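War, Peace and Small States
Handout 5: Neutrality and how it is kept
Course tutor: Forough Bagheri. Seminars: Rosalie Ruchti.

Reading for this week: Dravetti reader, the chapter beginning on p. 291. The treaty extracts are at the back, from p. 535. Read the 1839 and 1955 texts before the seminar. The others can wait.

1. Terms

The word "neutral" is used loosely in newspapers and you should be stricter with it in your essays. There are at least four different things it can mean.

Neutrality in the legal sense is the position of a state that takes no part in a particular war between other states. It begins when the war begins and stops when the war stops. A state may be neutral in one war and a belligerent in the next. The duties were set out in the Hague Conventions of 1907: a neutral must not let its territory be used for the passage of troops or munitions convoys of either side, must intern belligerent troops who cross its border, and must apply any trade restrictions equally.

Permanent neutrality is a commitment made in peacetime to stay out of all future wars, apart from self-defence. Switzerland (1815) and Austria (1955) are the usual cases. Because the promise covers wars that have not started, it limits what the state can do in peace as well. It cannot easily join a military alliance or host foreign bases.

Neutralisation is permanent neutrality arranged or imposed by outside powers, usually by treaty. Belgium in 1839 and Luxembourg in 1867 are the main examples. The state itself may have had little choice.

Non-alignment is a political position and carries no fixed legal duties. It belongs mostly to the period after 1945 and to states that had recently become independent. A non-aligned state can take sides in a war without breaking any law of neutrality it had signed up to.

Students often mix up the second and third. Ask who made the promise and who could release the state from it.

2. Why larger powers agree to it

A neutral state between two rivals can suit both. Each would like to have the territory, but each cares more about the other not having it. If neither is sure of winning a contest for it, leaving it alone is the cheaper course.

This only works while the calculation holds on both sides. Three things tend to upset it. The first is a change in the balance, so that one side thinks it could now take the territory quickly. The second is a war plan that depends on crossing it. The third is a change inside the neutral state, such as a new government that leans openly towards one neighbour.

Geography matters a good deal. Mountain passes are slow to cross and easy to close. A flat country with good railways is a road to somewhere else, and staff officers will draw arrows over it whatever the treaty says.

3. Case A: Belgium, 1839 to 1914

The Treaty of London made Belgium "an independent and perpetually neutral state". The five great powers of the day were party to it. The arrangement came through the war of 1870 between France and Prussia, when Britain signed fresh agreements with both sides to protect it. It failed in August 1914, when German forces crossed the border on their way into France.

Points to note:

The guarantee did not keep the invader out. It did help bring Britain into the war.

Belgium had an army and had built large fortresses at Liège and Namur. There was a long argument in the country over whether a guaranteed state needed to spend money on defence at all, and conscription reform came late.

The wording left room for dispute about what each guarantor had to do alone if another guarantor broke the treaty. Look at the text yourselves and decide how much room.

After 1918 Belgium gave up its neutral status, made a military understanding with France, then moved back to a policy of independence in 1936. It was invaded again in 1940. The 1936 policy is not the same thing as the 1839 status. Be careful with this in exams.

4. Case B: Switzerland

Swiss neutrality was recognised by the powers in 1815 but the habit is older. It has always been described as armed neutrality, and universal male service has been a part of it for a long time.

In the Second World War Switzerland was surrounded by Axis-held territory for most of the period. It mobilised, then pulled the main body of the army back to prepared positions in the Alps. The idea was that an attacker could take the lowlands but would lose the use of the tunnels and passes. Historians disagree about how much this counted for, compared with the value to Germany of Swiss trade, finance and rail transit. A good essay will give both sides and say which evidence each depends on.

5. Case C: Austria, 1955

Austria was under four-power occupation from 1945. The State Treaty of May 1955 ended the occupation. The neutrality declaration is a separate document, a constitutional law passed in October of that year after the foreign troops had left. In form, then, Austria chose it. In practice it was the price of Soviet agreement and everyone involved knew that.

Austria joined the United Nations the same year and the European Union in 1995. Both steps raised the question of how far a permanent neutral may go in taking part in collective sanctions. We will spend the second half of the seminar on this.

6. Case D: Finland after 1948

Finland is included as a borderline case. The 1948 treaty with the Soviet Union noted the Finnish wish to stay outside the conflicts of the great powers, but it also included a duty to resist an attack by Germany or its allies through Finnish territory, with Soviet help if agreed. No permanent neutrality was written into law. Finnish governments built up a policy of neutrality by practice over several decades. It ended formally with entry into NATO in 2023.

Compare with Sweden, where neutrality also rested on policy and had no treaty behind it.

7. Credibility

A promise to stay out of wars has to be believed by people who would gain from it being broken. The reading lists several ways a state can make it more believable. It can arm itself, so that crossing its territory costs time. It can make the promise hard to withdraw, by treaty or in the constitution. It can behave evenly in small matters, such as overflights and arms exports, so that no one has grounds for complaint. It can also be useful, as a meeting place or go-between.

None of these is enough alone. Note that the first can work against the others. A heavily armed neutral with all its guns facing one way does not look neutral to the neighbour they face.

8. Seminar exercise

Groups of four. Two of you act for the neutral state and one for each of the larger neighbours. The brief is the Mulau valley paper, handed out on the day. Each side has ten minutes to prepare and the talks run for half an hour. The aim is a one-page text that all sides will sign, covering transit, overflight and what happens if one guarantor breaks the terms. Write the text by hand and give it to Rosalie before you leave.

Last year's groups all settled transit quickly and then ran out of time on the guarantee. Start with the guarantee.

The seminar is in room 22 of the Oberholzer building. The lecture stays in the Lukuvley theatre.
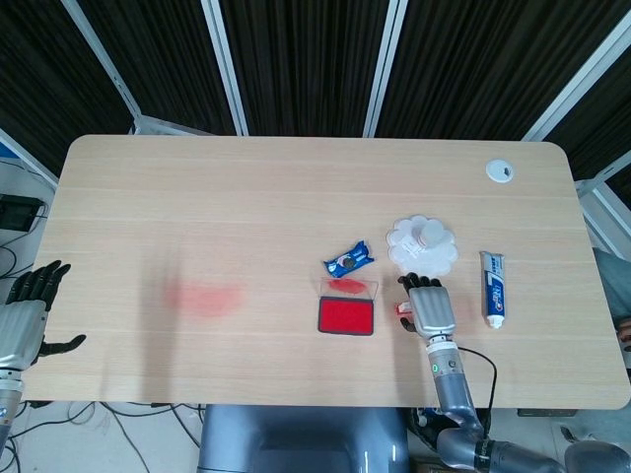

Oberholzer 22: desk and black curtains.

9. Questions to prepare

Was Belgium's neutrality a failure in 1914 if it had lasted seventy-five years?

Does it matter whether a neutral state chose its status or had it imposed?

Can a state be neutral in military matters and take sides in economic ones? Use Austria after 1995.

Why did Luxembourg in 1867 have to pull down its fortress, when Belgium kept its own?

10. Essay

One question from section 9, or your own if agreed with me by email first. The limit is 2,273 words including footnotes, which is the faculty figure for a half-unit essay and will be applied. Hand in by noon on Tue 7 July. Footnotes should give the article number for any treaty you quote. Extensions go through the office and I can't grant them.

Next handout: blockades and the rights of neutral shipping.

F.B.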